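Tellel notes, Mar 27, 2020. We are collecting examples for our learning system, and I write here how it goes.

Goal for Karnell task set: 156 good examples.

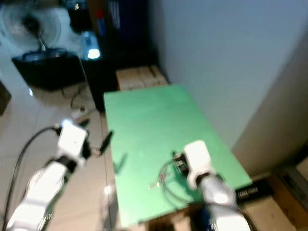 Small parts are the hardest for our model. It needs many angles of the same thing. A module with pins and thin wires on a green board makes a good test, the wires bend differently each time.

3 shares

2/ Wrist view is important too. A thin thing is easy to lose from the head camera.
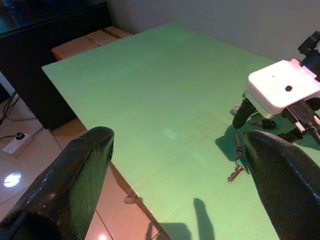 3/ Keys and hooks. I go slowly, with no sudden moves, the model copies my bad habits also.

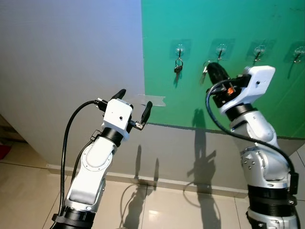

I keep the failed tries in a separate folder. We have 28 now.

12 shares, 4 comments

4/ Cables are next on my list. 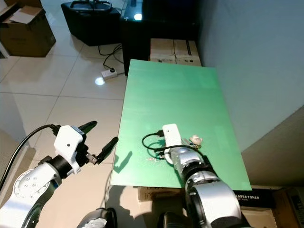

After that I check the labels again, and then training can start.

1 comment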